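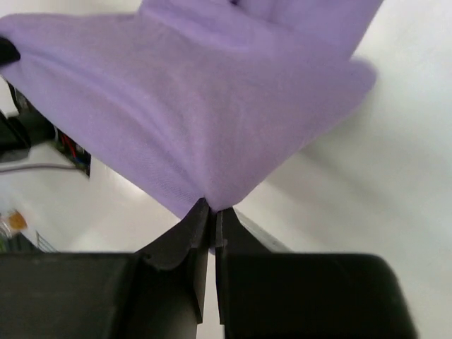
Linen and Cloth Drive: Folding Day

The spring cloth drive closed in March with 200 pieces sorted at the Tawhiri hall. Tablecloths and plain squares go out first, so those are the ones we need folded. Purple ones go with the Jamudham order.

Lay each cloth out on the table and work the creases toward the edges with your hands. Pull the corners out before the first fold, or the fold will sit crooked.
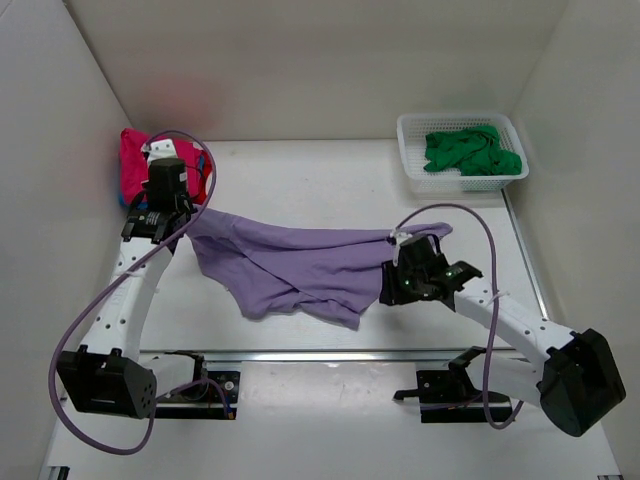

Fold in half twice, then once more for the small squares. Stack them with the folded edge facing out, 19 to a box, and write the color on the lid. Anything stained goes in the bag by the door.

The next folding day is Sunday, May 14, 2006. Call Hamish Goodwin at extension 3296 if you can bring boxes.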